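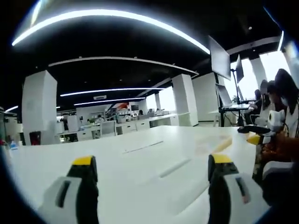

2026-08-31, long white table, Bedville room

- Table cleared for the Nurelel parts. The thin line across the middle stays as the divider: incoming on the window side, checked on the other. Wiped the top with the mild cleaner, no solvent.
- Clear piece with the pale yellow edges goes in the center, flat. Glare off it is bad under the strip lights, so judge scratches by tilting it. The black mouse can stay at the far end. 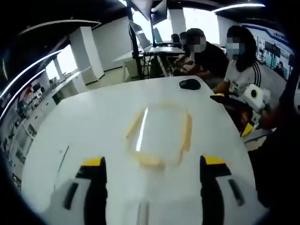
## Still to do

- Label tray 17
- Order sleeves, 400 pack
- Ask Cernthorpe about the July invoice, no. 2553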